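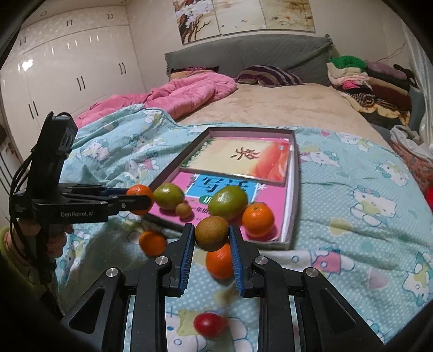 Kiwi and tangerine on a light blue sheet.

How to plan a short film evening at home

I have done this in my flat in Sýkora since April, and these are the steps I follow.

Choose your films first. For one evening I take 3 short animations, none longer than 15 minutes. Put the funny one at the end, so that people go home in a good mood.

Watch each film alone before the guests come. Check that the subtitles work and that the sound is equally loud in all of them. Last time "Lukasby" was so quiet that we missed the first song.

Copy the files into one folder and number them in the order of showing. Turn off the automatic play, or the next film will start during the credits.

Leave a break of roughly 30 minutes after the second film. People want to talk, especially after a film without words such as "Semadetti".

Write down the titles for your guests. Somebody always asks the next day.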